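Entraide Futmont > Maison et bricolage > Emballage et envois

Fermer et caler un grand carton pour un envoi fragile

Bonjour à tous ! Je me lance dans un truc qui me dépasse un peu et j'aurais besoin de vos lumières. Je dois envoyer à ma sœur une partie du service à thé de notre grand-mère (six tasses, six soucoupes, la théière et un sucrier dont le couvercle a déjà été recollé une fois, donc pas question de le recoller une deuxième). J'ai récupéré un grand carton, un rouleau de ruban adhésif marron, et voilà où j'en suis : nulle part. Je tourne autour depuis hier soir.
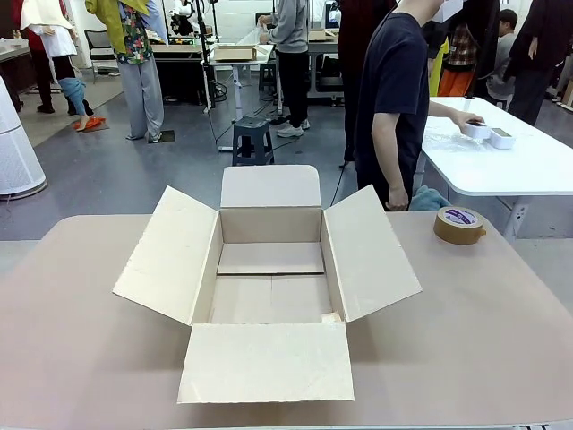
Le grand carton ouvert, avec le rouleau d'adhésif à côté.

Mes soucis sont les suivants. D'abord le fond : il y a une jointure toute droite au milieu et je me demande si une seule bande de ruban dessus suffit, ou s'il faut en mettre aussi sur les côtés. Ensuite, le bord du rabat de devant est un peu usé, est-ce que c'est rédhibitoire pour un colis qui va voyager presque 566 km ? Et enfin, avec quoi je cale ? Je n'ai pas de papier bulle, je n'ai pas très envie d'en acheter, et ma voisine me dit que l'essuie-tout fait très bien l'affaire. Moi je veux bien la croire mais bon, c'est la théière de mamie quand même...

Je voudrais déposer tout ça au point relais Draltach avant la fin janvier. Merci d'avance, vous êtes toujours de bon conseil ici !

Shoshana Marchetti

2553 lectures

Irena Kwiatkowski

Coucou Shoshana ! Alors j'ai déménagé quatre fois et je n'ai cassé qu'un saladier (moche, en plus), donc je me permets.

Pour le fond, une bande sur la jointure c'est le minimum, mais pour de la vaisselle je fais ce qu'on appelle le H : une longue bande au milieu qui remonte bien d'une dizaine de centimètres de chaque côté, puis une bande sur chacun des deux petits bords. Et je double celle du milieu. Ça prend cinq minutes et tu peux soulever le carton sans serrer les dents. Ton rabat usé, je ne m'en ferais pas une maladie. Ce qui compte ce sont les angles et les parois : appuie dessus avec le plat de la main, si c'est encore bien raide, ça ira. Si c'est mou, tu changes de carton et puis c'est tout.

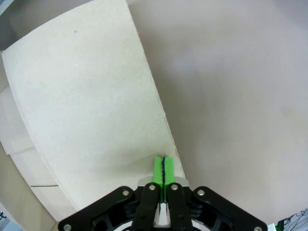
Pour le calage, je serais moins catégorique que ta voisine. Le papier absorbant, j'adore ça pour emballer chaque pièce, c'est doux, ça ne raye pas les dorures et ça ne laisse pas d'encre comme le journal (j'ai eu des soucoupes grises pendant des semaines !). Prends plutôt un gros rouleau blanc bien large, avec plein d'épaisseurs les unes sur les autres et une surface toute fine, que les mini-rouleaux de cuisine où il faut six feuilles pour faire le tour d'une tasse. Par contre, ça s'écrase. Donc une fois tes tasses emmaillotées, il faut quelque chose de plus costaud autour : du kraft froissé en grosses boules, des vieux torchons, des pulls. Moi j'envoie toujours un pull avec, ma fille râle parce qu'elle doit me le renvoyer.

La théière, tu bourres l'intérieur de papier, tu emballes le couvercle À PART, et tu la mets au milieu, jamais contre une paroi. Les soucoupes debout sur la tranche, comme dans un égouttoir. À plat, elles encaissent tout le poids des autres.

Ah et avant de fermer, tu rabats les volets sans coller et tu secoues doucement. Si ça bouge, tu rajoutes du papier. Si ça tinte, tu recommences !

Bamholm

Double carton. Le service dans un petit, le petit dans le grand, et du calage entre les deux sur tous les côtés, dessous compris. Le reste c'est de la littérature.

Nakamura

Bonjour. D'accord avec Irena pour le H, je l'ai appris en travaillant un été dans un dépôt et je n'ai jamais fait autrement.

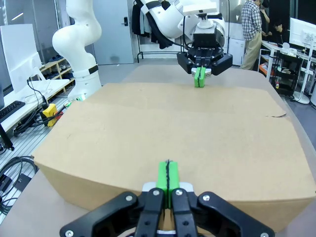 Crédit photo : Nakamura / Entraide Futmont

J'ajoute un point sur le dessus, dont on parle moins. Une fois les volets rabattus, il faut que la face du haut soit bien lisse et bien plane, avec juste la ligne où les rabats se touchent. Si ça bombe, c'est trop plein, et le premier colis qu'on posera dessus appuiera directement sur les tasses. Si ça creuse, il manque du calage. Regardez aussi les bords : quand il y a une petite languette de carton déchirée qui rebique, comme sur le mien, côté droit, je la plaque avec un bout d'adhésif pour qu'elle n'accroche pas en route.

Pour l'étiquette, posez-la sur la grande face et évitez la jointure. Et glissez un papier avec l'adresse à l'intérieur. Pensez à déclarer la valeur, même si c'est surtout sentimental. Pour le mien j'avais mis 100 euros.

Imprimer cette page | Envoyer par e-mail

Commentaires

Shoshana Marchetti
Merci merci merci ! Je pars sur le double carton ET le H, on n'est jamais trop prudent. J'ai trouvé un petit carton à chaussures pour la théière, elle y rentre pile avec son papier. Irena, le coup des soucoupes debout, je n'y aurais jamais pensé !

Irena Kwiatkowski
Avec plaisir ! Attention si elle rentre pile, il faut quand même un peu de mou pour le papier sous le bec. C'est toujours le bec qui part en premier.

mireille_b
Et le marron ou le transparent pour l'adhésif, ça change quelque chose ? J'ai toujours du mal à trouver le bout du transparent.

Bamholm
Le marron. On voit où on l'a mis.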